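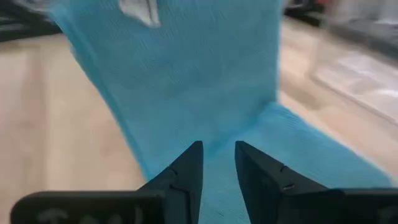 Lurnora Camp Towel

Every kit list for seasonal camp staff says "bring a quick-dry towel", and every shop will sell you one with big promises attached. We stock the Lurnora and we'd still ask you to read this before you order. It's a thin towel. The bright turquoise one has a fine ribbed texture and looks soft enough, but if you're used to a thick bath sheet you will notice the difference on your first cold morning by the lake.

Lurnora says it dries in 30 minutes. Perhaps it does on a line in a good breeze. In a bunk room with 14 people's swimming things hanging up, we wouldn't count on it. The maker also claims 1,000 washes, and we'd like to know who sat through those. The camp laundry at Derton is not gentle, and their staff get one wash day a week, on Sunday.

What we will say for it is that it rolls small, weighs 200 g and is hard to mistake for someone else's at the end of free swim. It costs less than the Clurkia, which comes with a mesh bag and a hanging loop you may or may not use.

Working a full summer? Buy two, or bring an old cotton one from home as well.

Name tapes sold separately. Orders for Robles staff can be collected from the shop from April. Unwashed towels may be returned.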